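Workshop notebook, car 8, May
Between the Brastberg and Kolomness rounds

Back from Brastberg with the ride height question still open. The scrutineers passed us, but with only 3 mm in hand at the front left, and I do not like this. In the morning I put the car on the flat plates and measured again with half fuel. Same result as at the track, so our own gauge is good.

Front left damper is out. The oil was darker than it should be after one weekend. New seals are ordered from Triantafyllou, they promise them before we load for Kolomness. 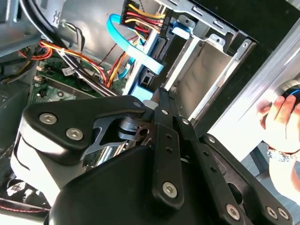 Rear axle

Changed the diff oil and looked at the ramps. Small marks on one side, nothing that catches the fingernail. I leave it for one more round. Please write down the preload before anybody opens it again, last time we had to guess.

Data from race 2: the driver lifts at 2000 rpm lower than in the Fakness test, in the same gear. Either the wheel speed sensor is dropping out or the shift light is set wrong. Check the connector first.
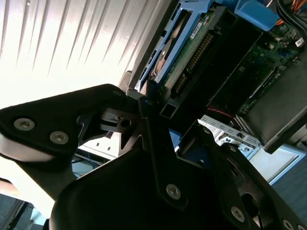
Computer case, open

15:30. Connector was fine, shift light was wrong. Corrected in the map and saved under a new name, the old one is kept. 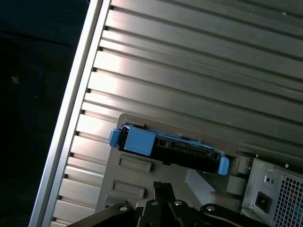 Still to do is the brake bias. I would like to try around 50 per cent in the wet setup, but the driver wants to keep what he has. We speak about it on the way to Kolomness. Wheel nuts not yet counted, torque wrench is back from calibration.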